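Can It Clear the Table? A Report on Robot Arms and Small Chores

Ieuan Gronow
Independent project, final report
May 2024

1. Why I picked this

My original proposal promised to find out whether robots can do housework. My advisor wrote "all of it?" in the margin, and after some thought I cut the list to three chores: clearing a mug off a table, wiping the table, and folding a dish towel. I had a vacuum on the list too, but robot vacuums have been on sale for years and mine already does its job, if its job is to eat shoelaces.

The question matters to more people than me. Shops, cafeterias and care homes all have someone whose shift is mostly picking things up and putting them somewhere else. If a machine could do that part, the person could do something better, or go home, depending on who owns the cafeteria. The brochures I read while planning this project all took the first view.

2. The setup

The arm was a Jallard tabletop model with a two-finger gripper and a small camera near the wrist. The control software was Plomora, which lets you record a movement by guiding the arm yourself and then trains a model on the recordings. I had no second camera. Everything the arm knew about the world came from that one viewpoint, a few inches behind its own fingers, and I came to feel some sympathy for it.

I recorded 100 demonstrations of the mug task. That sounds like a lot of mugs and it is. For the wiping task I recorded fewer, mainly because I had run out of patience, and for the towel fewer still, for reasons that will become clear in section 5.

A run counted as a success if the object ended up where it was supposed to be, in one piece, without me touching anything. I added the "in one piece" part after the first afternoon.

3. The mug

A mug has a handle, and a handle is there so that a hand can find it. I assumed this would help. The gripper has no particular respect for handles. When the handle faced the arm, the model usually went for it and did well. When the handle faced away, it tried to grip the mug by the rim, which worked if it came straight down and failed if it came in at an angle. When the handle was off to one side, the arm would sometimes hover for a long moment, as I do in front of an open refrigerator, and then pick a spot between the two plans.

Position mattered more than I expected. With the mug in the middle of the table, the arm looked almost competent, and a friend who watched one good run asked when she could buy one. With the mug near a far corner, things got worse quickly. Most of my demonstrations had started with the mug close in, so the model had rarely practiced with it at the edge of what the camera could see.
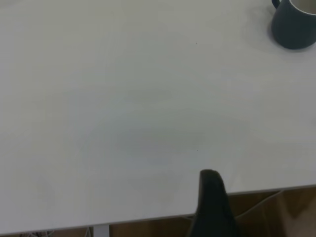

I went back and recorded more starts with the mug pushed out toward the corners, and the corner runs improved. The center runs got slightly worse, which I did not enjoy discovering. My best guess is that the model had learned one reliable approach and I had talked it into having several opinions.

Speed was the other problem. I can clear a mug without noticing that I have done it. The arm took long enough that I started bringing reading. I would not mind this at home, where the mugs can wait all night and often do, but in a cafeteria at lunch there would be a line out the door.

4. Wiping

Wiping went better than I had any right to expect. The arm held a sponge and went back and forth, and a flat table is a forgiving place to go back and forth on. The trouble was knowing when to stop, or whether to start. The model wiped in the same pattern whether the table was filthy or spotless. It did not go looking for dirt. If the crumbs happened to be on its route, they were moved, generally to the floor.

I tried marking a spill and recording demonstrations where I wiped only that area. The arm then wiped near the spill. I am counting this as partial credit, and I would ask the grader to take the same view of section 6.

Pressure was also a guess. Too light and the sponge skated over a dried ring of coffee. Too heavy and the whole table moved, table legs and all.

5. The towel

The towel won. In my recordings I folded it in half, then in half again, and each time the cloth lay a little differently. The model learned to pinch a corner and carry it somewhere. On its best run it produced a shape I would describe as folded if I were in a hurry. On most runs it produced a pile, and on one it let go at the top of the move and dropped the towel over its own camera, after which it carried on working with great confidence.

Cloth is known to be hard for robots, and I had read papers saying so before I began. I thought a dish towel might be small enough to be an exception.

6. What I would do differently

I would vary the starting positions from the first day instead of patching them in later. I would add a fixed camera looking at the whole table, so the arm could see past its own fingers. Hoàng and Bilov, whose course handout I followed for the training steps, suggest up to 1,000 demonstrations for a task with much variety in it, and in August, when the lab is quiet, I would like to try that for the mug alone. I would leave the towel to someone with more funding.

I would also keep better notes. I wrote "bad" next to several early runs without saying what was bad about them, and I can no longer tell.

7. Are they ready?

For a flat table, a mug in a friendly spot and an owner with nowhere to be, nearly. On a shop floor, only where somebody has already arranged things so the machine never gets surprised, and that arranging is a chore too – I did it for weeks. I also washed the mug by hand every evening, as the arm is not rated for water.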